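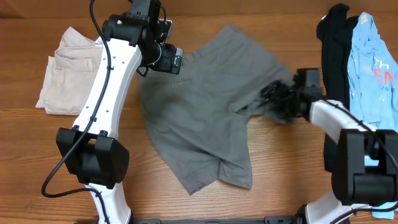 Figure 6.1. A gray garment spread on the work table, with a folded beige garment to the left.

Chapter 6
Sorting and Folding Everyday Clothing

Clothing care is often taught as a matter of washing. In most households and small laundries, however, more time is spent after the wash than during it. Garments must be separated, smoothed, folded and put away, and each step affects how long they last and how easily they can be found again. This chapter deals with work done at the table. Washing and stain removal were covered in Chapters 4 and 5.

By the end of the chapter, students should be able to prepare a folding surface, sort a mixed load by type, and fold trousers, shorts and T-shirts to a standard size. The methods follow those used in the training laundry at Kotthorpe, where a class of 27 students completes the unit each September.

6.1 Reading a garment before folding

A garment should be examined before it is folded. Seams, waistbands, belt loops and linings are thicker than the surrounding cloth and decide where a fold will lie flat. Trousers are best held at the waist and allowed to hang, so that the legs fall into line with the side seams. 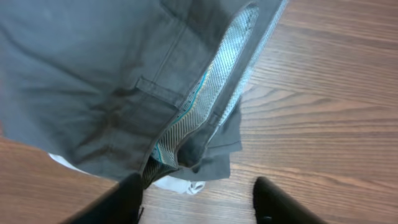

Linings need particular attention. A waistband that has rolled outward should be turned back in and pressed flat with the palm. If it is left as it is, the fold will spring open on the shelf. Pockets are emptied and smoothed at the same stage, and loose threads are noted for mending (see the Ghumman mending chart, page 103).

6.2 The folding surface

The surface should be smooth, clean and wide enough to hold one garment laid out in full. Unsorted clothing is kept to one side - students may choose the left or the right, but should keep to the same side throughout the session.

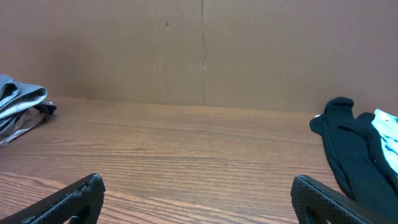 Knitted items may wait in a heap for a short time, but woven cloth creases quickly and should be folded first. Dark and light garments are kept apart where there is any doubt about dye.

6.3 T-shirts and printed garments

A T-shirt is laid flat with the sleeves drawn outward and the hem pulled straight. Printed shirts are folded so that no sharp crease crosses the lettering, as older prints tend to crack along a fold.

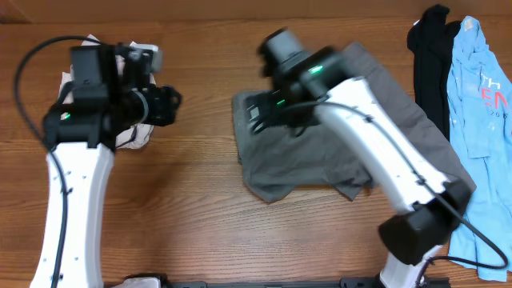 Figure 6.2. Garments on the table during sorting, including a light blue printed T-shirt at the right.

Before starting Exercise 6A, students should review the terms hem, seam, lining and waistband in the glossary.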